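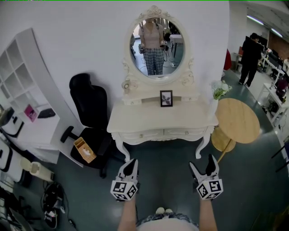
The dressing table at Grondmont

We have loved carved furniture for years and never had a wall to put any against, so when the big room at Grondmont was finally painted (white, all of it, after a long argument about green) there was only one thing we wanted to see standing there. The dressing table came from the spring sale at Kivbridge, where there were 3,000 lots to get through and we had eyes for just this one! It was listed as "Barbier style", which could mean anything, and we call it the Barbier anyway.

The whole piece

It's the height that gets you first. The crest goes right up above the mirror with a carved ornament at the very top, and against a plain white wall all that scrollwork has room to show itself. We did wonder whether white on white would vanish. Not a bit of it, the shadows do all the work, and they are different at breakfast and at four in the afternoon.

I'm very fond of the legs too, those two curved ones at the front, which make the whole thing look as if it might be about to curtsey. Then there are the drawers: a row of small ones along the upper tier, and 2 more in the front with little round knobs. The small ones are for hairpins, stamps, odd buttons and the spare key to something. The bigger ones were meant to be kept tidy and we are doing our best.

White flowers on the right-hand end, in a white vase. I have tried the vase on the left and in the middle and it always goes back.

The round side table next to it has a light wood top and slim legs, and it couldn't be plainer. I think that's why they get on so well. A second fancy piece would have been a squabble. The office chair on the other side is there to be sat in, and the wooden tissue box tends to live on its seat, and between them they stop the corner getting too grand for its own good.

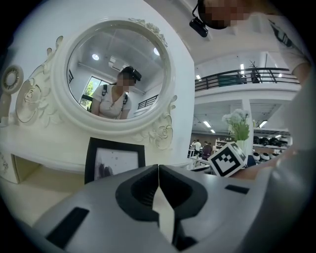 Up close

Now for the carving, which I could go on about all evening. There is a big rose beside the mirror, properly deep, and over at the left edge a round rosette with a ring like a sunburst. More flowers scroll round the mirror border and carry on underneath it on the right. I had owned the thing for 2 months before I noticed how different the rosette is from the rose!

Dusting it is a job for a soft paintbrush, a dry one, and a bit of patience. We use an old Tader inch-and-a-half that has never met any paint. Start at the top and work down, or you'll do the lower scrolls twice. A damp cloth is fine for the tabletop but I keep it well away from the flowers.

The black picture frame stands in front of the mirror, and it is the one dark thing I'd never take off. All that cream and white wants something to push against.

And the mirror gives the room back to you, which is a lovely bonus, with the window and the green of the trees coming in over your shoulder. It took 2 goes to find the right spot along the wall for that. Heavy work, well worth it, and the marks on the floor have nearly gone.

Next to be photographed: the landing chest, once its handles are back on.

Home Rooms Furniture Gallery Sale Finds Links

Contact us | © Grondmont House Pages | Back to top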